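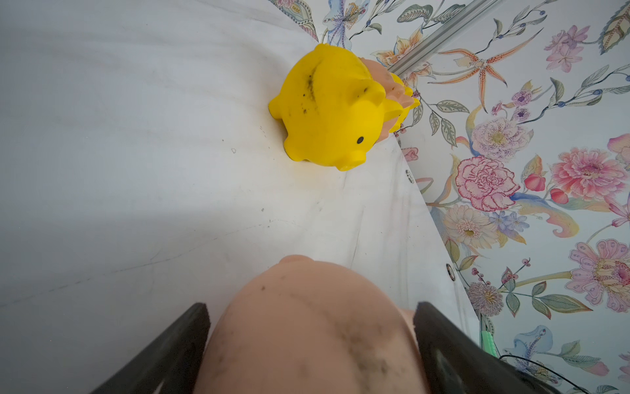

Peach pig between the fingers, yellow pig still over by the rail side of the table.

I said in February that I would write up the gripper budget once the numbers stopped moving. They have mostly stopped, so these are my notes before the order goes in.

The current arm came from Zelance with a two-finger parallel gripper and a wrist camera as a bundle. The arm is fine. The fingers are a wear item, and I did not plan for that. The black pads pick up grime from whatever they squeeze, the rubber pigs pick up the same grime, and grip force that was enough on a clean toy is marginal on a dirty one. Cleaning both is free apart from the time. Replacing pads is not: Odeck sells them only in sets of 5 pairs, at $375 a set.

My first draft of the budget had one line for "gripper" and one line for "everything else." Ľubica Brabec read it and asked me to split out anything that touches an object or bends when the arm moves. That gave me the following:

Finger pads, one set per year, plus one set held as spares.
Wrist camera cable, two spares. It flexes on every cycle and I would sooner have one in a drawer than wait on shipping.
Tabletop, one replacement sheet. The white surface scuffs, and dark marks on it are annoying when you are trying to threshold an image.
Test objects, three more pigs. Soft rubber toys are cheap and they hold up better than the foam blocks I started with.

The open question is whether to buy a second gripper. Drastine quoted me a wider model with swappable fingertips and a lead time of three weeks. Akpalu has a cheaper one, but the mounting flange is different and the adapter plate eats most of the savings. It also adds length at the wrist, which moves the camera back and means redoing the calibration. I have not put a price on that afternoon but it belongs in the comparison.

For large, rounded, squashy objects the existing fingers do the job. I only need the wider opening if I go ahead with the bin work next year, and that is not approved yet. So the second gripper is on the list as optional, with the Drastine quote attached, and the pads and cables go in now.

One correction to the earlier post: I listed the rail hardware under consumables. It belongs under fixtures, and the total does not change.

Contact | © 2022 | Back to top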